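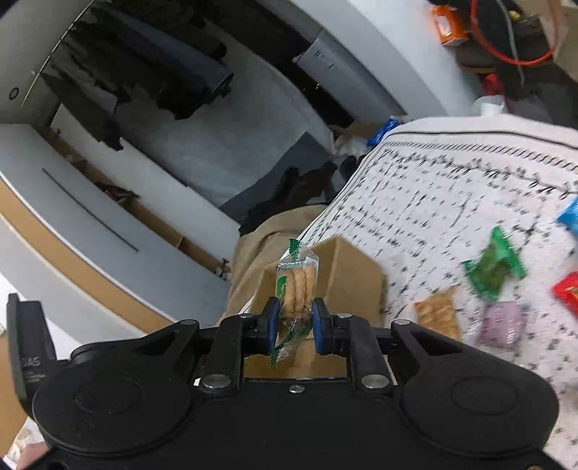
Stop buying the variety box

I have a grudge against the variety box, and I've had it since April, when I bought one from Nurkitier because the website promised me "a trip around the snack aisle." It was fine. I ate four things I loved, six I didn't, and then the leftovers sat on top of my fridge until I got tired of looking at them.

My problem is with being surprised by food I'm paying for. I like picking! Half the fun of a snack is standing in front of the shelf at Pindimix for way too long (my record is embarrassing), changing my mind, putting one back and grabbing something with a label I can't read a word of. Somebody else doing that for me takes away the good part and charges shipping for it.

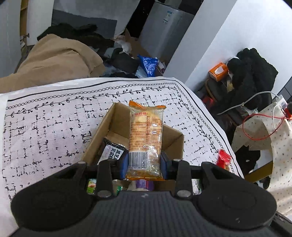 Golden biscuits, headed for the box.

And then there's the guilt. When I choose a bad cookie, I shrug and finish it. When a box chooses it for me, I feel like I've been handed homework. A friend of mine gets one every month and has a whole drawer of sour plum things she swears she'll get to – she won't.

I know the other side. Not everyone lives near a good import store, and if the closest one is 83 miles away, a box in the mail is a great deal. My cousin is in that spot and I'd never tell her to cancel. Some people also just like presents, even ones they bought themselves, and fair enough.

But if you have a store down the street, go. Take ten bucks and buy three things. Skip the one you always get, unless it's the sesame ones, in which case get two.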